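Ratgeber > Webmaster-Tools > Testberichte > Backlink-Checker

Mabuza Linkcheck im Test: brauchbar, mit Macken

6. April 2018

Kurz vorweg, weil ich gleich weiter muss: Mabuza ist ein Backlink-Checker, läuft im Browser, kein Download. Ich hatte vorher jahrelang Resmont, davor alles per Hand in einer Tabelle. Resmont wurde mir zu teuer und zu bunt. Also Wechsel, und jetzt der Bericht nach ein paar Monaten. Seit November im Einsatz, zwei eigene Projekte und eine Kundenseite.

Anmeldung: schnell. Mailadresse, Passwort, Domain eintragen, Bestätigungscode in die Wurzel hochladen, fertig. Der Code als Datei hat bei mir sofort geklappt, der als Meta-Tag erst beim dritten Anlauf. Lag vermutlich am Cache. Oder auch nicht, der Support hat dazu nur einen Textbaustein geschickt.

Erster Durchlauf mit der Kundenseite: 2665 Backlinks gefunden. Resmont hatte für dieselbe Domain deutlich weniger. Klingt erstmal super. Dann durchgeklickt und gemerkt, dass ein guter Teil davon Altlasten sind, also Links von Seiten, die es gar nicht mehr gibt. Mabuza führt die weiter mit, grau markiert, zählt sie oben in der großen Zahl aber trotzdem. Filter "nur aktive" setzen, dann passt es. Der Filter merkt sich leider nichts. Bei jedem Login neu setzen. Nervt.

Was mir gefällt: die Spalte mit den Ankertexten. Sortierbar, exportierbar, Umlaute kommen heil in der CSV an. Das konnte Resmont nie, da hatte ich immer diese Kästchen statt ä und ü. Wer schon mal eine Liste mit Linktexten von Hand repariert hat, weiß was das wert ist.

Die Toxisch-Bewertung dagegen... naja. Jeder Link bekommt eine Ampel. Bei mir standen 447 auf rot. Darunter das Branchenverzeichnis, in dem der Kunde seit Ewigkeiten steht, ein regionaler Verein und ein Fachblog mit ordentlichen Texten. Wer da blind alles in die Disavow-Datei schiebt, schießt sich selbst ins Knie. Bitte nicht machen. Durchgehen, Zeile für Zeile, auch wenns dauert. Warum etwas rot ist, steht übrigens nur im Tooltip und der verschwindet sobald man die Maus bewegt.

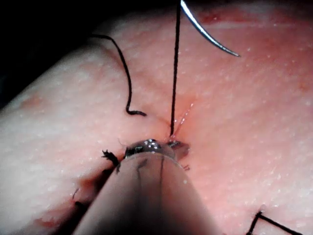
Positiv wiederum der Abgleich mit Mitbewerbern. Bis zu 6 Domains nebeneinander, Mabuza zeigt dann Seiten, die auf die anderen verlinken aber nicht auf einen selbst. Hab so zwei Verzeichnisse gefunden, die ich nicht kannte, und eine Linkliste bei Futesden, diesem Forum für Shopbetreiber. Dort freundlich angefragt, Eintrag war am nächsten Tag drin. Allein dafür hat sich das Monatsabo gelohnt.

Tempo: wechselhaft. Vormittags flott, abends zäh. Große Berichte werden in eine Warteschlange gestellt und man kriegt eine Mail wenn sie fertig sind. Die Mail landet bei mir zuverlässig im Spam. Ein Tool für Webmaster, dessen Mails im Spam landen, gut, lassen wir das.

API gibts auch, allerdings nur im mittleren Tarif. 200 Abfragen pro Tag. Für meine drei Domains reicht das dicke, eine Agentur lacht darüber. Doku ist englisch, knapp, ein Beispiel in PHP ist schlicht falsch (der Parameter heißt domain und nicht host, hat mich eine Stunde gekostet). Habs gemeldet, steht immer noch so drin.

Rankings kann man ebenfalls verfolgen, hab ich aber nur kurz probiert. Werte lagen öfter mal neben dem, was ich selbst in der Search Console sehe. Für Rankings nehm ich weiter Jutcombe, das läuft bei mir stabil und ich hab dort die ganze Historie drin. Zwei Tools parallel sind zwar lästig, aber lieber zwei die funktioneren als eins, das alles halb kann.

Noch zum Abo: monatlich kündbar, Kündigung per Klick im Konto. Getestet, hatte zwischendurch pausiert. Daten waren danach noch da, nur die geplanten Berichte musste ich neu anlegen. Rechnung als PDF, mit ausgewiesener Steuer, Buchhaltung zufrieden.

Die kostenlose Version kann man sich eigentlich sparen. Zeigt nur die ersten paar Links pro Domain und keinen Export. Zum Angucken der Oberfläche ok, mehr nicht.

Plus: viele gefundene Links, sauberer CSV-Export, Mitbewerber-Abgleich, faire Kündigung.
Minus: Ampel unbrauchbar ohne Nacharbeit, Filter vergisst alles, abends langsam, API-Doku mit Fehlern.

Für Einzelkämpfer mit ein paar Seiten würd ichs empfehlen, für Agenturen eher nicht in der jetzigen Form. Den großen Tarif hab ich nicht getestet, dazu kann ich also nichts sagen. Falls die das mit dem Filter mal hinkriegen trag ich das hier nach.

Nachtrag: Dunkles Layout gibts in den Einstellungen unter "Konto", nicht unter "Anzeige". Hatte ich ewig gesucht.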